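The Residence at Gosteck

Residents of the Gosteck house were permitted one trunk each, and the contents of every trunk were to be entered in the register before the Saturday cart. Ntombi Pretorius had charge of the register. She had held the post for 18 years and had never signed a page she had not checked herself.

The garment belonging to room 9 presented a difficulty. It had been entered by the previous clerk as "one article, cream," with no indication of whether it was to be worn or laid upon a bed. Regulations issued by the head office at Msimang required that any article of uncertain description be opened to its full length, examined for marks and folded again by the same hands.
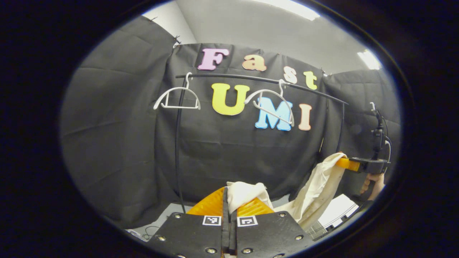
The cream article, drawn out between two grips for examination.

Cor Visser read the form aloud while she looked. Condition of cloth — creased. Marks — faint, gray, along the length. Owner's name — none entered. He paused at the last line, which asked for the purpose of the article, and held the pen above the paper for some time.

"My mother had one," he said.

"That is not a purpose, Mr. Visser."

"No, ma'am."

She took the pen from him and considered the line. The cart was due at 3, and the driver from Redisitz did not wait. In the space provided she wrote "Retained by the house," initialed the entry, and asked him to bring the tissue paper.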